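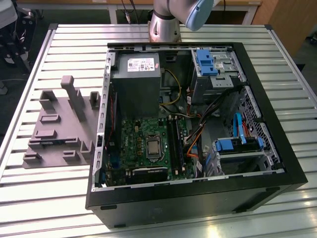 Tegwen Vaughan
Bench lead, refurb desktops, Zeteo Recycled Computing

Zeteo slat bench, aluminum top, with open-tower service
Item group: benches and bench work
Status: in stock, 4 left, more in December

Quick page, will tidy it up when there's time. Two things listed together because people keep asking for both at once — the bench we work on, and the tower refurb we do on it. Buy either. Buy both and delivery is on the same truck.

THE BENCH

Slatted aluminum top, light gray. Slats run parallel all the way across. Raised rail at the side, same metal. Built for us by Banatach, who used to do conveyor frames, and it shows. Heavy. Doesn't wander when you lean on it.

Why slats and not a flat sheet: screws. A dropped case screw on a flat top rolls off and is gone. On this it sits in the groove until you want it. Also easy to sweep out, one pass with a soft brush along the run of the slats. Don't go across them, you just pack the dust in.

Room for a full desktop tower lying flat with space to spare for the side panel, a tray, a driver set and a mug (not recomended, but we all do it).

What it's not: it's metal. Bare metal. Put a mat under any loose board before you power anything. A board mounted in its case is fine, the case keeps it up off the top. A bare board straight on the slats with power on it, no. We won't cover that under the warranty and we've been asked twice.

Ground point: one stud, rear leg, left. Wrist strap clips on there. Strap is included, cord is the coiled kind, replace it when it goes slack.

Finish is plain. It's bright under overhead lights, can get a bit of glare off the ridges. If that bothers you, tilt the lamp or order the dark mat. The mat's a separate line, same page as the trays.

Assembly: two people. Legs first, then top, then rail. Level it before you tighten the rail or you'll be undoing it again. Rhydian has done it alone and says never again.

THE TOWER REFURB

Standard desktop towers, older office type, optical drive cage and all. Send it in or drop it off. Side panel comes off, tower goes down on its side, everything gets done from above with the insides facing up. Much kinder on the cards than working with it standing.

What's in the price:
Dust out, power supply vents and the expansion slot openings at the back included
Cooler off, old paste cleaned from the processor, new paste on
Memory out, contacts wiped, reseated
Graphics card out, slot checked, card back in
Power cables checked end to end and rerouted if they're anywhere near a fan
Drive cage latch checked. The colored plastic ones get brittle. We keep spares for the common ones
Clock battery swapped
Overnight memory test

Not in the price: new parts other than the battery and paste. Data recovery, don't do it, ask Lakshmi Venkataraman at Drameo and say we sent you. Water damage — ask first.

Power supplies: we don't open them. Tests bad, gets replaced as a whole unit, you pay for the unit and not the labor. Please don't peel the label off before sending. We need the rating from it and a blank gray box tells us nothing. Same with the little labels on the drive cage.

Memory: if yours has two sticks and you want four, tell us before, not after. Quicker while the thing's already open. Low-profile graphics cards are fine, but say if you need the short bracket kept, we've had a few go missing in the post when people tape them to the outside of the box.

PACKING IT

Tower flat on its side, foam all round, graphics card screwed down or taken out and bagged. Loose cards break slots. Take any disc out of the drive. No packing peanuts inside the case please. Please. Emrys spent most of a Sunday on one of those.

Put your name on the tower itself as well as the carton. Masking tape is fine.

TURNAROUND

7 working days from when it lands here. Longer if a part's on order and we'll email. Phones are on in the mornings only, afternoons we're at the bench and don't hear it. Drop-offs until 4, side door, ring twice.

WARRANTY

Bench, 84 months on frame and top, not on the finish. Scratches happen, it's a workbench.
Refurb, 90 days on the work. Parts go by whatever the maker gives.

TRADE AND SCHOOLS

Three or more benches, ask for the trade sheet. Three or more towers, same. Mixed orders okay. Contact is Ilaria Pace in orders, she has the price list and I don't, so emailing me just adds a day.

NOTES FROM BUYERS

"Got the bench for our repair evening. Solid. Instructions could use a drawing." — Cárdenas Community Workshop
(Drawing's coming. T.)

"Tower came back so much quieter I thought it was off." — R., by email

Spare slats, end caps, rail bolts and coiled cords are all on the spares page. Give the number stamped on the inside of the rear leg when you order, there are two versions of the rail and they dont swap.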